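Thu 2 May. I promised to write about the grip fault we had on the two-handed station, so here is a long thread. I will try to keep it in order. (1/17)

First the setup, for people who are new here. The station is a small white enclosure with a table inside, two robotic hands, and simple kitchen things. The task was fruit to plate. Pick up a small orange, carry it, put it on the plate, let go. The robot software is our own, the safety controller is from Avska. (2/17)

The fault: the right hand did not let go. The arm reached the plate, the log said "release done", and the fingers stayed closed. Then the arm started to move to the next position with the orange still in the grip. (3/17)

The first time, I thought it was juice on the fingers. We had a fruit with a broken skin that morning. I cleaned the hand, restarted, and it worked well until the afternoon. So I wrote "sticky fruit" in the log and went home. This was my mistake and I will come back to it. (4/17)

The second time was worse. The software believed the hand was empty, so it planned the next move for an empty hand. It went lower than it should with a fruit inside the fingers. The orange was pushed into the table and the arm stopped on the force limit. (5/17)

So the force limit did its job. Nothing broke except one orange. But I was standing next to the open service panel with a cloth in my hand, because I wanted to wipe the table between two cycles. I should not have been there with the arm powered. (6/17)

Cinzia Serra, who shares the lab with me, pressed the stop before I understood what was happening. She then took the key out of the cabinet and told me to sit down. We left everything off until the next day. (7/17)
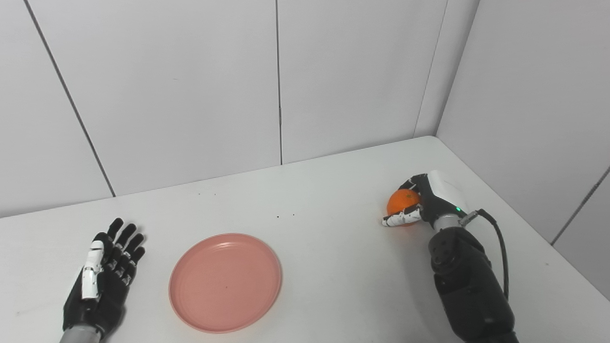
What we knew by then: it was only the right hand. The left one opened every time. Same firmware, same type of cable, same commands. We exchanged the commands left and right in software and the fault stayed with the right side. (8/17)

I had 1,885 cycles in the log from before the first failure, all with a good release. This made me look in the wrong place for a long time. I was sure that something which works so often cannot be a wiring problem. Please do not think like me. (9/17)

The cause, in short: the connector at the right wrist was losing contact for a very short time when the forearm turned far to one side. The hand lost the "open" command. It kept the last one it had received, and the last one was "close". (10/17)

This is by design, by the way. When the hand hears nothing, it holds. For many tasks this is correct – you don't want to drop a glass because of one lost message. I don't complain about the hand. (11/17)

My complaint is about our own code. After "open" was sent, we waited 62 milliseconds and then wrote "release done". We never asked the hand where its fingers were. The position was available on the same bus all the time, and I wrote that part myself, two years ago. (12/17)

Why only sometimes? The plate. If it stood more to the left, the arm had to turn the wrist more to reach it, and the cable got tight. On the good morning the plate was in an easy place. After lunch I put it back by hand in a different place, and I did not write it down. (13/17)

What we changed on the hardware: a new connector with a lock, from Carbone, and a longer loop in the cable so it does not pull when the wrist is at its limit. Also a clamp on the forearm. The clamp is ugly but it holds. (14/17)

What we changed in the software: after "open" we read the finger positions. If they are not open in time, the arm stays where it is, the cycle ends and a person must confirm. There is also a timeout on the hand messages, and a missed message now stops the arm. Before, it was only a yellow line in a file. (15/17)

And the service panel has a switch now. Panel open means no power to the arms, with no way around it from the keyboard. Pleltura, the group downstairs, had this from the beginning and I used to find it annoying when I visited them. I have told them I was wrong. (16/17)

We are now running 2,000 cycles with the plate in the worst positions we can find, and nobody reaches inside. In June the same fix goes to the second station, Amance. If you have a similar hand, please check if your "release done" comes from the fingers or from a timer. I will post the wiring notes when Cinzia has corrected my drawing. (17/17)

One addition, as two people asked already: yes, I went back and changed the "sticky fruit" entry. The old text is still there under the new one, with my name. We also have a rule now that a cause in the log needs a test behind it, and without a test we write "unknown". I have written "unknown" four times this week and it is not a nice feeling, but the list of open questions is finally a true list.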